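Plarby Students Teach Two Robot Arms to Take Their Time

July 11, 2018

PLARBY - The summer robotics club at Drulaletti Technical School has spent the better part of three weeks persuading a pair of robot arms to approach a small electronics assembly without embarrassing anyone. Progress has been made. The arms are no longer the slowest members of the club, a title that has passed back to the students who load the software.

The club's project, named Pan after a vote that went to a second round, is built entirely in simulation. Members put together a virtual workroom with a wooden table, a perforated gray work surface and a checkered floor that took up more meeting time than the club's adviser had planned for. The arms are then driven around in it by code the students write in pairs, usually with one typing and one objecting.

Each pair gets the same assignment. Bring the gripper in over the board, open it, line it up and hold still. The last step has been the sticking point since June.

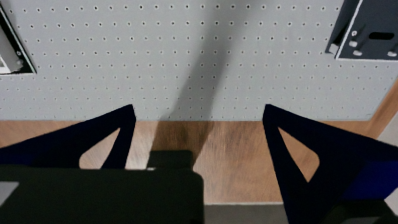
Gripper fingers apart over the perforated board in the Pan simulation.

Holding still is harder than it sounds. Early versions of the code corrected the arm's position so often that it trembled like a freshman at a recital, and one pair fixed the trembling by slowing the arm until its run outlasted the club's snack break. The current version checks its position less often and shrugs off small errors, an approach several members said they also take to homework.

So far the club has logged 646 simulated runs, of which 300 ended with the gripper where it was supposed to be. Most of those came after the students rewrote the part of the program that plans the path of the wrist. The old version had been written on the first afternoon and was defended, for a while, with real feeling.

Sharing a table is the next hurdle. Two arms working at once can reach into the same space, and the rules for who goes first were still being argued over this week. One proposal gives the right of way to whichever arm started moving earlier. Another gives it to whichever arm was programmed by a senior.
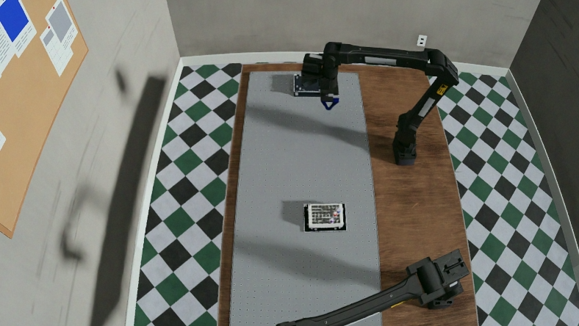

One parent, reading the club's progress notes online, wrote in to say that 300 out of 646 would not have been a passing grade in her day, and asked whether the arms could be taught to clear a dinner table by fall. The club has posted her note on its web page and put the dinner table on the list of future projects, below fixing the floor.

The students will show Pan at the Gadska student automation fair, where entries are scored on accuracy, clean code and a short talk. The talk is causing more worry than the code. Club rules call for at least 3 members to speak, and at press time the list of people willing to do so was shorter than that.

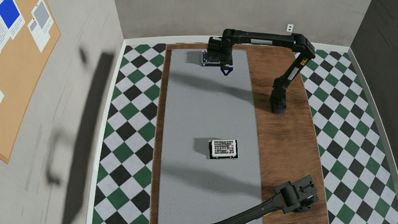
Does a student need programming experience to join the club?
None is required, and new members spend their first sessions paired with someone who has already made the usual mistakes. Sign-up for the next term opens at the school office after the fair.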